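Week 2: good habits on the table

Right, rules! I've nicked most of these from the Broslow sheet we used at Jurevstead, so blame them for the numbering.

Rule 1. Fingers open before you approach, always.
Rule 2. Keep soft fruit and packets in separate task lists. I mix them up myself (sorry) and it makes the labels a misery.
Rule 3. Stop at 400 grips, then wipe the pads.

Both with the fruit at the far end of the cloth:
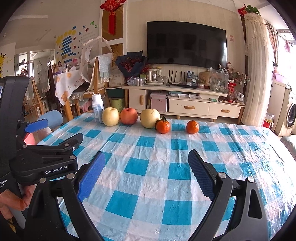
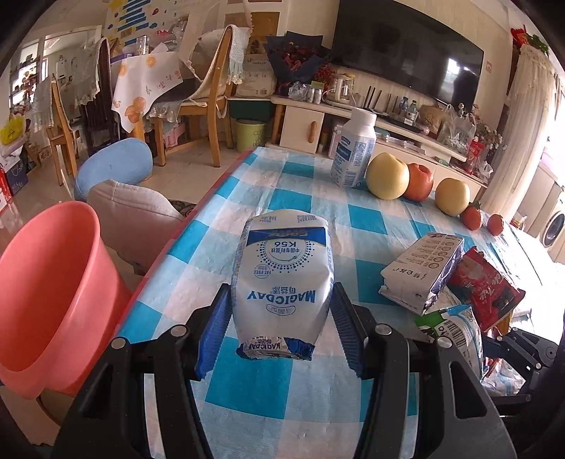
On rule 3, Jouko Peltonen wrote back that 400 is far too generous for sticky wrappers and he'd wipe the pads every 20, whatever Broslow says.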